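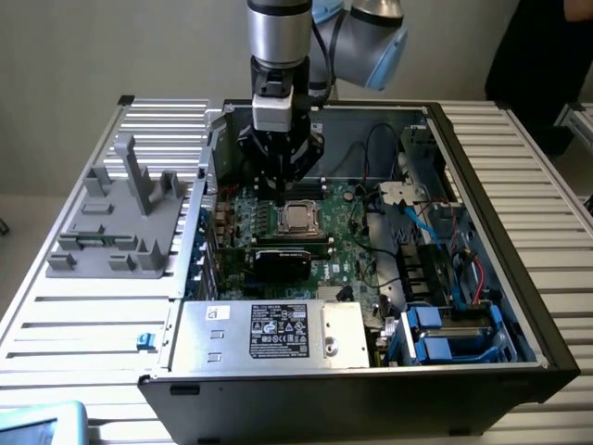 Memory removal cell, gripper over the rear slots. Tower on its side, no cooler on it.

Home | Forums | Cells & Integration | Faults and Safety | Search | Log in

We use cookies to keep you signed in and to count visits. Accept | Manage settings

Thread: Gripper keeps closing force after protective stop, bent a memory slot

slatbed_352
We run a teardown cell for office desktops. The arm pulls memory modules out of the tower and sets them in a slotted holding fixture on the table. The job is called Pondeo internally, so that's what you'll see if I paste logs.

In May we had a protective stop in the middle of a pull. The arm stopped like it should. The gripper did not let go and did not go limp, it kept squeezing at the last commanded force. The operator reset the stop from the pendant, the program resumed from the line it was on, and the arm finished the upward move with the module still latched at one end. The slot came partly off the board.

Nobody was hurt. The board was going to parts anyway, so the cost is small. What bothers me is that the operator had a hand near the case about a minute before the reset.

Cycle counter was at 2,040 when it happened. No earlier stops at that point in the program. Has anyone seen this?

4 replies to this post | Share (2)

torquelimit
Holding grip on a stop is normal. You usually want that. If you drop the part every time somebody trips the scanner you get a different set of problems. The fault is in the resume. After a protective stop in contact with the work, the program should go to a recovery routine and never to the next line.

jd_cellbuilder
I worked on cells at Jindadance until last year and we had the same thing on a connector job. Our fix was a flag that gets set before any contact move and cleared after the retract. If the flag is set at restart, the pendant shows a prompt and the arm will only jog. It took an afternoon to write. Check whether your gripper gets power from the tool connector or from a separate supply, too. Ours was separate and stayed live in states where we assumed it was dead.

slatbed_352
Tool side. There's a cable running down from the wrist to the gripper and that's the only one. I measured it after the stop and it still had power.

torquelimit
Then it's doing what it was set up to do. Protective stop and emergency stop are not the same thing. Try it with the e-stop and measure again.

kestrel_maint
I disagree that holding is fine here. It's a memory module, not a casting. If it drops an inch onto the board, so what. On this job I would open the fingers on any stop and take the dropped parts. A person reaching in to clear a jam should not be reaching toward fingers that are under force.

torquelimit
And if the person's finger is under it when it opens? Opening is motion. A stop that starts a motion is not a stop. Your risk assessment has to cover that.

kestrel_maint
It's a small movement at low force. Covered it in ours and it passed.

torquelimit
Yours. I wouldn't tell a stranger on a forum to do it.

boardpuller
What was the actual cause of the stop? Everybody is talking about the grip. If the latch wasn't open, the pull force would climb and trip the arm's own limit. We log pull force on every module and the bad ones stand out clearly. We had 1,646 pulls logged before we set our threshold, and it's well under what the arm trips at. Now the program backs off by itself and flags the tower for hand work.

slatbed_352
Looked at the log again. Force was climbing for the last part of the move, so yes, that fits a latch that didn't release. We don't check the latches. The program pushes both ends and assumes.

boardpuller
That's your root cause then. The resume problem made it worse.

samir_line2
Same model of gripper on our line, Samir plant. Worth looking at finger pad wear too. We swap pads at 3,000 cycles and by then the tips are rounded enough to slide off a latch. At 2,040 I'd at least pull them and look.

slatbed_352
Update. Pads are worn on one side, more than I expected. New ones are on. I added the contact flag the way jd_cellbuilder described, and a force threshold with a back-off. Restart after a stop in contact now gives jog only, and the supervisor has to clear it. With the e-stop the tool power does drop, so torquelimit was right about that. Operators have been told to use the e-stop before reaching into a tower, for any reason. Grip on a protective stop stays as it is until we redo the assessment.

kestrel_maint
Fair enough. Post the new assessment when it's done, I'd like to see how you word the reaching-in part.

17 comments | 352 views | Share

Get the weekly digest of new threads by email. Subscribe | No thanks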